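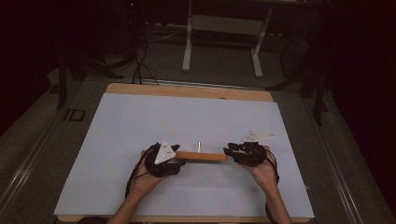 A board with its upright rod, held over the blue sheet.

Karras Table Tasks: Boards and Rods

Contents

This folder holds the board-and-rod part of Karras, a set of short recordings of everyday handling tasks done at a table. The other parts (folding, jars, cutlery) have their own folders and their own README files. If you only need the boards, you can use this folder without the rest.

There are 448 recordings. Each one covers a single task with a single board, from pickup to putdown. The index has 449 lines because the first line is the header.

The objects

The board in the picture above is long and narrow, in a light orange-brown wood, with a short metal rod standing up from the middle. The object list calls it "board_rod". Its entry gives the measurements and weight, and those were taken once, before recording began. We did not repeat them afterward.

The sheet is pale blue and lies flat on the table. It leaves a strip of the wooden tabletop showing along the far edge and a thinner one along the near edge. Please don't use the edge of the sheet as a fixed reference between sessions. It was taken off and put back many times, and its position shifts a little. Use the table edge.

Tasks

lift: raise the board from the sheet, keep it level, set it back down.
turn: raise the board, turn it end for end, set it down in the same place.
shift: move the board to the other side of the sheet.
tilt: lower one end until it touches the sheet, then level the board again.

All four are done with both hands. People were told to hold the board by its ends and leave the rod alone. In 14 recordings someone touched the rod anyway. These are marked "rod_touch" in the notes column — they are otherwise fine, and we kept them in.

Files

index.csv: one line per recording, with task, session, length and notes
objects.csv: names, measurements and weights
tasks.txt: the wording read out to each person before they began
clips/: the recordings, sorted by session

Session names are Dollitz and Skerkovance, after the two rooms we used. The tables in the two rooms are the same model, but the light is different. Skerkovance is darker toward the back wall.

Known problems

Start and end times were marked by hand and can be early or late by a moment. In the "turn" task, the two ends of the board look alike, so the direction of the turn is given in the notes column. A few notes are still in Portuguese. Gervásio Fontes is working through them and expects to finish in June.

Changes

4 April 2022: notes column added, task names shortened, two duplicate clips removed.

Contact

Yee-man Mok for the recordings, Heike Buschmann for the index and object list. Please give the clip name when you report an error.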